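About Us

Hi, I'm Bergþóra, and I run Fandwood, a small sewing school on the second floor of the old Bakos building in Lillau. We teach people to make and mend their own clothes, from first-timers who are scared of the foot pedal to folks who want to draft a whole shirt from scratch.

I started out by fixing things for neighbors. Zippers, mostly, and a lot of blown-out knees. After a while people began asking if they could sit and watch, then if they could have a go, and pretty soon my kitchen table was no good for dinner anymore! So I rented a room, bought 2 secondhand machines and put a card up at the grocery store. We now have 18 machines and run 52 weeks a year (I'm told this is unwise).

Our beginner course covers threading, straight seams, hems, buttonholes and one simple garment you get to take home. People nearly always show up with stripes for that last one, and I love them for it, even though stripes show every little wobble.

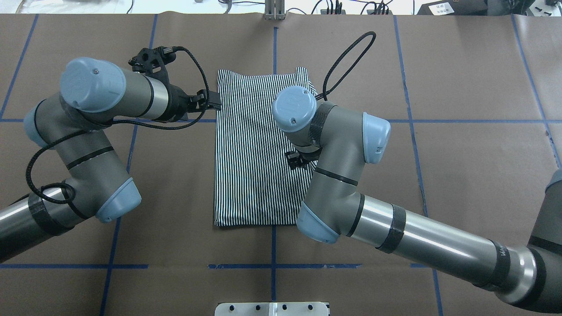 Black and white stripes, folded on brown paper.

If you've never matched a pattern across a seam, don't worry, we go slow. Pin more than you think you need, cut one layer at a time, and talk to yourself if it helps. I do.

My partner in all this is Þórey Bergmann. She joined when I had more students than chairs, and she teaches tailoring and the mending nights. She's much more patient than me with collars. She also talked me into the fabric swap every April, where you bring whatever's been sitting in your closet and go home with somebody else's mistakes. Last time I came back with a bag of corduroy I still have no plan for.

About that fabric, by the way – please wash it before class, even if the store says it's preshrunk. Wovens can pull in on you

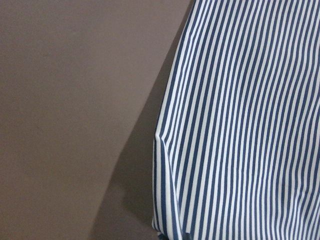 and then the sleeves you were so proud of end up at your elbows. I learned that with a dress for my own sister, who wore it anyway.

Classes are kept small and we have machines you can use here, so you only need to bring fabric and thread. Kids are welcome from age ten if a grown-up comes along. We also take on mending for people who would rather not do it themselves, though the wait gets long before the holidays.

You'll find us at 1035 Sasevham Road, up the stairs next to the bike shop. The door sticks, so give it a good push. Come by any afternoon after 2 and one of us will show you the room and put the kettle on.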